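4 Demonstrationen in der Simulation aufzeichnen

Dieser Abschnitt beschreibt, wie Sie mit Tultska Beispielbewegungen in der simulierten Küche aufnehmen und für das Training ablegen. Voraussetzung ist eine abgeschlossene Einrichtung der Eingabegeräte nach Abschnitt 3. Für Aufnahmen am realen Aufbau gilt Abschnitt 8.

4.1 Szene laden

1. Starten Sie Tultska und melden Sie sich mit Ihrem Bedienerkonto an. Aufnahmen ohne Bedienerkonto werden beim Export verworfen.

2. Öffnen Sie im Menü Szenen den Eintrag Küche und wählen Sie die Variante Arbeitsplatte, zweiarmig.

3. Wählen Sie die Endeffektoren. Links und rechts können unterschiedlich bestückt sein. Die gewählte Kombination wird in den Kopfdaten jeder Episode gespeichert und lässt sich nachträglich nicht ändern.

4. Stellen Sie den Zufallsgrad der Objektanordnung ein. Für die ersten Aufnahmen einer neuen Aufgabe wird die Stufe Niedrig empfohlen.

5. Drücken Sie Szene zurücksetzen und warten Sie, bis die Statusanzeige von Gelb auf Grün wechselt.

Hinweis: Je nach Zufallsgrad enthält die Szene auch Gegenstände, die mit der Aufgabe nichts zu tun haben. Diese Ablenker sind beabsichtigt. Entfernen Sie sie nicht von Hand.

4.2 Ausgangsstellung prüfen

6. Schalten Sie auf die Kopfansicht um. Beide Endeffektoren müssen zu sehen sein. Teile des Roboterkörpers am unteren Rand sind in dieser Ansicht normal.

7. Prüfen Sie den Abstand der Hand zu den Gegenständen. Steht ein Objekt dicht an den Fingern, etwa die Weinflasche am linken Ende der Arbeitsplatte, fahren Sie den Arm vor Beginn der Aufnahme langsam zurück.

8. Prüfen Sie, ob alle Gegenstände aufliegen. Schwebt ein Objekt über der Arbeitsplatte, wie das blaue zylindrische mit dem gelben Aufsatz vor der rechten Wand, setzen Sie die Szene erneut zurück. Bleibt der Fehler bestehen, notieren Sie die Szenennummer und laden Sie eine andere Variante.

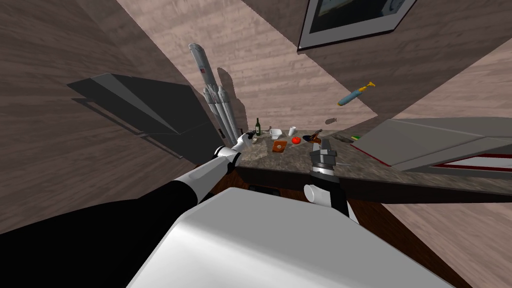
4.3 Episode aufnehmen

9. Wählen Sie die Aufgabe aus der Liste. Der Aufgabentext wird unverändert als Sprachanweisung gespeichert.

10. Halten Sie beide Eingabegeräte ruhig und drücken Sie Aufnahme. Die Aufzeichnung beginnt nach 3 Sekunden.

11. Führen Sie die Aufgabe in einem Zug und mit gleichmäßiger Geschwindigkeit aus. Längere Pausen werden mitgelernt.

12. Lassen Sie das Objekt am Ziel los, ziehen Sie den Endeffektor zurück und drücken Sie Stopp.

13. Bewerten Sie die Episode mit Erfolg, Fehlgriff oder Ungültig. Fehlgriffe bleiben erhalten und werden getrennt abgelegt. Ungültige Episoden werden gelöscht.

Achtung: Wechseln Sie während der Aufnahme nicht die Ansicht. Der Bildstrom wird sonst unterbrochen, und die Episode ist für das Training nicht verwendbar.

Achtung: Ist am selben Rechner ein realer Roboter angeschlossen, muss dessen Steuerung abgeschaltet sein. Die Eingabegeräte senden an alle aktiven Ziele.

4.4 Episoden exportieren

14. Öffnen Sie die Sitzungsübersicht. Der Export wird freigegeben, sobald für eine Aufgabe mindestens 21 Episoden mit der Bewertung Erfolg vorliegen.

15. Wählen Sie als Zielformat Sternumer und drücken Sie Exportieren. Schließen Sie Tultska erst, wenn die Prüfsumme angezeigt wird.

Stand: 20.08.2024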